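Tuesday, May 11, 2021

Gripper two is back in one piece. It took most of the day, which is longer than I had written down for it, and the notes below are mainly so I don't have to work the order out again next time.

The fault first. Ermanno reported last week that the opening reading on the hand-held unit was drifting. Zero with the fingers shut, fine, but full open was coming back short and the shortfall changed from one run to the next. I assumed the encoder cable, as it had been the encoder cable on unit one. Swapped it before morning tea. No change at all. Put the old cable back and labelled it good.

Next suspect was the carriage. Took both finger mounts off, wiped the rail down and ran the carriage by hand from stop to stop. There was a tight spot a little before full open. The grease had gone stiff and picked up fibre, probably from the foam in the carry case. Cleaned it out with a lint-free cloth and isopropyl and put in a thin smear of the Geerts grease. Too much of that attracts the same rubbish all over again, so thin means thin. The tight spot went. The drift got better but did not go.

That left the fingers themselves. The ribbed inserts take a set if the unit is stored clamped shut, and it has been stored clamped shut since the Malia job because the case lid won't close otherwise. Measured against a straightedge, the right one had a lean to it and the left was within what I'd accept. I replaced the pair. Mixing an old finger with a new one gives you uneven contact and then you chase that for a week. There are 2 spare pairs left in the drawer. Nazareno is to order more from Lestano, and I have put it on the board in red.

Refit notes. Screws into the mounting plate go in loose first, all of them, then bring the fingers together on the gauge block, then nip up. If you tighten one side fully before the other the plate walks and the pads meet at the back before the front. Small hex key, short arm, finger tight plus a touch. The thread in the carriage is soft and I am not keen to put an insert in it. No threadlocker on the finger side. Ermanno disagrees about the threadlocker and he is welcome to do the next one.

Cycle test on the bench: 500 open and close strokes, logged. Full open held steady for the whole run. There was one odd sample near the start which I put down to the trigger not being fully released. I repeated the first section and could not get it to come back.

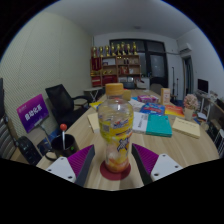 After the bench test I did the camera side. Wiped the lens with the blower and then the cloth, checked the lens ring for play and found none, and redid the calibration with the Tarnovetti board. First attempt was rubbish, as the board had a curl in it from leaning on the heater. Flattened it under the parts catalogue over lunch and went again. The second set gave a residual I was happy with and I've saved it under the unit number with the old file kept beside it. The old file was not far off, for what it's worth, so the recordings from before the strip-down should still be usable on the image side. The opening width in those is another matter. Nazareno wants to correct it in software. I told him the error wasn't constant, so I don't see what he would be correcting to.

Battery contacts cleaned while the cover was off. One spring was a bit flat, teased it up with a pick. Run time not tested.

Grip check still to do properly. The plan is 7 objects from the standard list, fingers approached from either side, closed to contact, held, released, and the width read at each step. I want the narrow ones done first, as that end of the travel is where a badly seated plate shows up. Ermanno can hold, I'll read.

Storage is the thing that needs fixing. The case foam has to be cut so the unit sits with the fingers partly open. I marked it out in pencil this afternoon and the blade in the foam knife was blunt, so that's as far as it got. Until it's done the gripper stays on the shelf under a cloth - open, and not in the case. I have written this on tape and stuck it on the lid.

Maintenance card updated: carriage greased, finger pair changed, camera recalibrated, cable exonerated. Next carriage inspection I've moved up to the end of May to see whether the fibre comes back once the foam is out of the picture.

Buy: foam knife blades, 2 tubes of grease, a new hex key in the small size. The current one is rounding off at the tip.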